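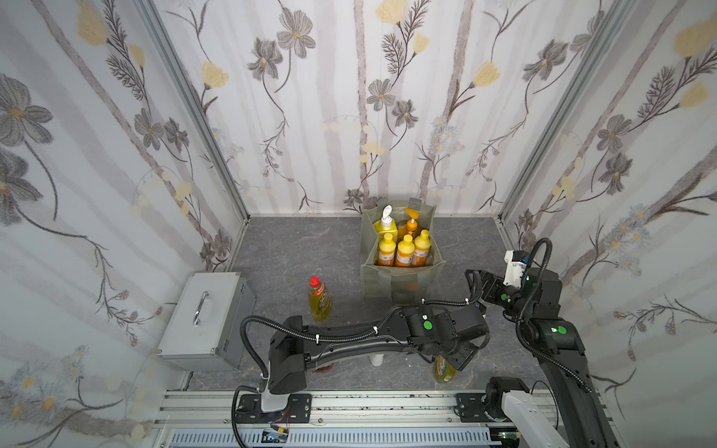

About Us

Hi, I'm Thandeka Zwane, and I run Graltetti, a home and office cleaning business in Kundcombe. I started it with one mop, a borrowed vacuum and a list of people my aunt knew (thank you, Auntie!), and we now look after 139 homes and a handful of small offices. If you've booked with us before, you've probably met me on the phone, because I still pick up most mornings between 8 and 10.

I'd spent six years cleaning hotel rooms before that, and I loved the part where you shut the door on a room that looks right. What I didn't love was hauling a cart with forty things on it and using maybe seven. So when I went out on my own I got a bit obsessed with the bag, meaning the one cleaning bag each of us carries into your house. It has to hold everything for a kitchen and a bathroom, it has to fit on a bus seat, and you have to be able to find the dish soap without taking everything else out first.

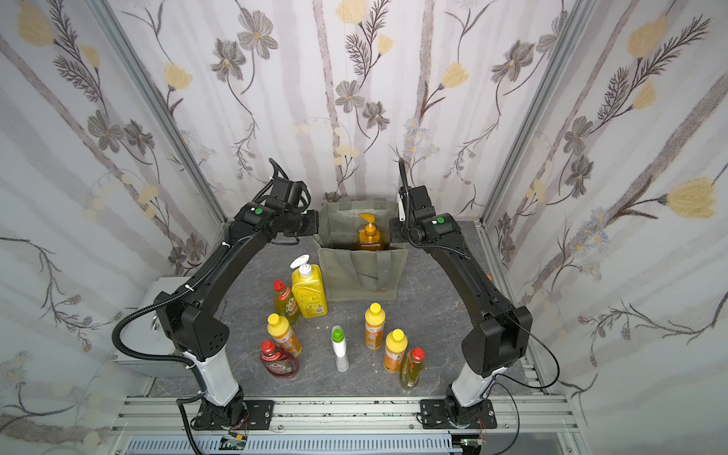

Packing is the first thing I teach anybody who joins us, before we even get near a sink. I get all the bottles out and onto the table and we talk about what each one is for, and yes, people do roll their eyes at me! Pump bottles go in at the back, always. An amber soap pump with an orange head is easy to spot over the rim of the bag, and that's the idea, you can reach it while the rest stays put. The red-capped Fairy waits its turn in front with the others. Then the smaller bottles go in a row with their caps up, labels facing you, and anything tall and slim gets tucked down a side. New people usually want to put the biggest bottle in the middle and pack around it. Try carrying that up three flights of stairs and let me know how your shin feels.

The bags are soft fabric with two handles and nothing fancy about them. We tried hard plastic caddies for most of a year and they scratched one client's hallway (sorry again, Mrs. Mtshali, and thank you for staying with us). A fabric bag squashes into a closet, and it doesn't clatter when you set it down at a house with a sleeping baby. It gets grubby, sure. Ours get a wash every other week, or sooner if something leaks.

A few things people ask before they book:

Do I need to supply anything? Just a vacuum and a bucket, if you've got them. If you don't, tell us and we'll bring ours.

Can you use my own products? Of course! Leave them on the counter with a note. One family likes everything lemon and another can't stand any scent at all, and we keep that written on their card.

Will it be the same person each time? Nearly always. When somebody's sick or on vacation I'll text you first, and quite often it's me who turns up.

What does it cost? A standard two-hour visit is $59. Move-out cleans take a lot longer, so I come over and look before I give you a price.

Do you do laundry? We'll fold what's in the dryer. Ironing, no. I'm terrible at it and I won't ask the others to do what I can't. 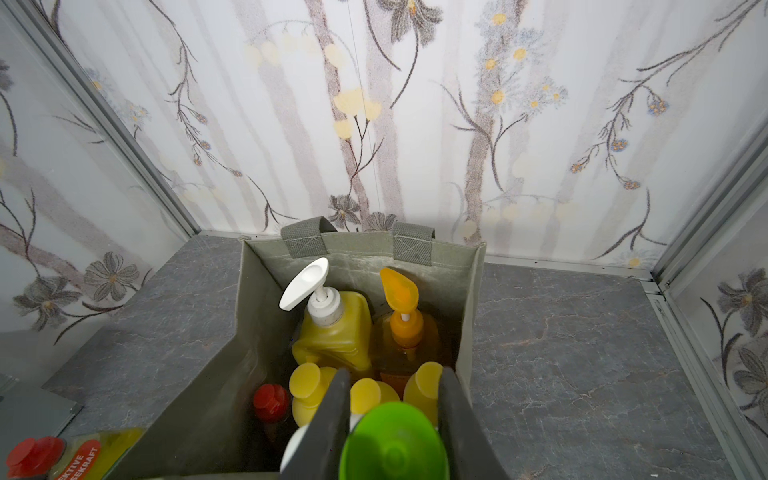

Where to Find Us

We're at 404 Clekix Road, up the stairs on the left, with the green mat outside. It's mostly shelves, but there's a kettle and two chairs, so come in if you'd like to talk a job over in person. Parking on the street is easy until noon and then pretty hopeless. We cover all of Kundcombe and the streets out past the reservoir, and I'm hoping to take on two more cleaners in March. If you'd like to be one of them, drop in and ask for Thandeka. You don't need experience. You do need to be okay with me unpacking your bag and asking you to have another go.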